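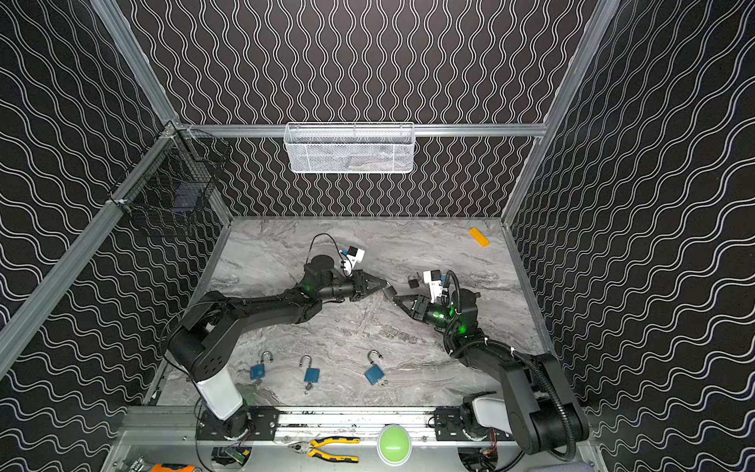
Wavy white lines on black, with a wire-mesh basket on the back rail.

Emlyn Gape keeps 537 padlocks in a shed behind her house in Walstead, and she can open almost all of them without a key. She'd love to show you how. On the evening I visited she had the kettle on and a tray of old brass locks on the bench before I'd got my boots off.

Locksport, as its followers call it, is the hobby of opening locks for fun. It has two firm rules: you only pick a lock you own, and you never pick one that's in use. Past that, it's wonderfully open. Gape's club meets every second week above the bakery in Lenstead, and the crowd runs from retired machinists to a high school music teacher, Corrado Sala, who swears his piano ear helps him catch the click of a setting pin.

"You feel it before you hear it," Gape told me. "Corrado says it's the other way around. We've argued about it for years!" 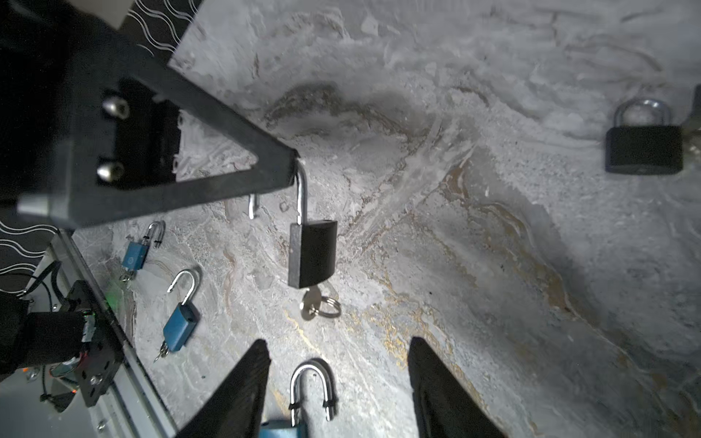

Your first open

Mine took 25 minutes and a fair bit of muttering. You put light pressure on the plug with a tension wrench, then nudge each pin until one gives a little. Then the next. Most beginners push far too hard (I certainly did), and Kyriaki Kouris, who runs the newcomers' table, kept tapping my wrist until I eased off. When the shackle finally popped I yelled loudly enough to stop the room.

Starting out is cheap, too. A basic set of picks costs less than a decent dinner, and second-hand stores are full of orphaned locks at a dollar or two each. Kouris suggests a plain four-pin padlock to begin with, and leaving the fancy security pins until your hands have settled down.

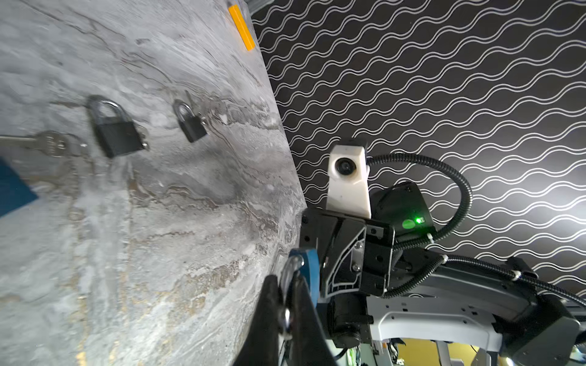 Two black padlocks on a marble-patterned top.

The club's big day is in November, when up to 400 people come to the hall at Ross for races, swaps and a long lunch. I've already marked it on the kitchen calendar, and I'm bringing my own wrench.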